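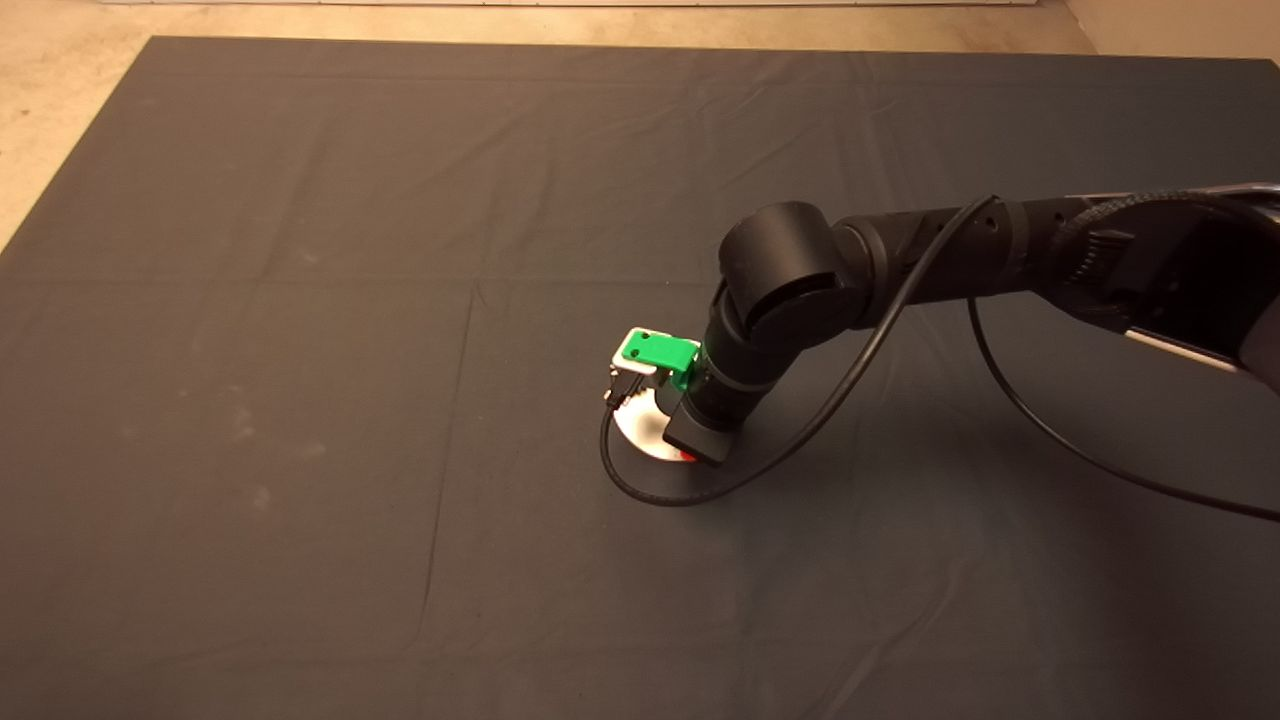
図1 床に広げた濃灰色の布。折り目に注意。

生活材料学概論 第4回配布資料
折り目としわ、布の記憶について

前回の宿題(自宅の布を一枚、百回たたんで記録する)の提出率は、予想どおり低かった。出した人には加点する。出さなかった人の事情は聞かない。

1. 用語の整理
教科書は「しわ」と「折り目」を同じ章に入れているが、この講義では分ける。折り目は人がつけようとしてつけた線、しわは頼みもしないのについた線である。物理的にはどちらも繊維の曲げ変形が残ったもので、布のほうは区別していない。アイロン業界だけが区別して商売をしている。

2. なぜ戻らないか
繊維を曲げると外側は伸び、内側は縮む。力を抜けば弾性の分は戻るが、分子鎖どうしの結合が組み替わってしまった分は戻らない。綿や麻では水素結合がこれにあたる。湿気で結合がゆるみ、乾くとその姿勢で固定される。汗をかいて座り続けたズボンの膝裏を思い出せばよい。
羊毛は弾性回復が大きく、一晩吊るせばかなり戻る。ポリエステルは水をほとんど吸わないのでしわになりにくいが、熱をかけてつけた折り目は頑固に残る。学生服のプリーツが卒業まで生き延びるのはこのためである。

3. たたみ方の系譜
四つ折りが標準とされる理由を調べた人がいるかと思ったら、いなかった。棚の寸法に合うから、というのが私の見るところ一番ましな説明である。
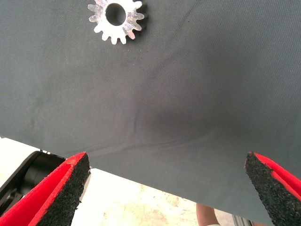 巻く派の主張はこうである。曲率半径が大きければ繊維のひずみは小さく、強い折り目がつかない。正しい。ただし巻いた布は転がるし、積めない。正しさと収納は別の科目だと思ってほしい。

4. 測り方
しわ回復角は、試験片を折って一定時間荷重をかけ、荷重を除いてから開いた角度を読む。180度に近いほどよく戻る布である。たて糸方向とよこ糸方向で値が違うので、必ず両方測ること。毎年、片方だけ測って平均を出してくる班がある。何と何の平均なのか、こちらが聞きたい。
実習では「ポドゥヴァル(Poduval)」の綿布と「スコンド(Skondo)」の混紡布を使う。試験片は各班13枚。余りは返却すること。雑巾にしない。

5. 次回まで
・教科書の第5章を読む。図が小さいのは私のせいではない。
・しわ回復角の記録用紙を各自で作る。罫線は定規で引く。
・6月の期末レポートの題目を考え始める。昨年いちばん多かった題は「しわについて」で、採点者の気力を奪った。

参考:防しわ加工は架橋剤で分子鎖どうしをつなぎ、ずれを抑える処理である。引き換えに引裂強さが落ちる。詳しくは第6回で扱う。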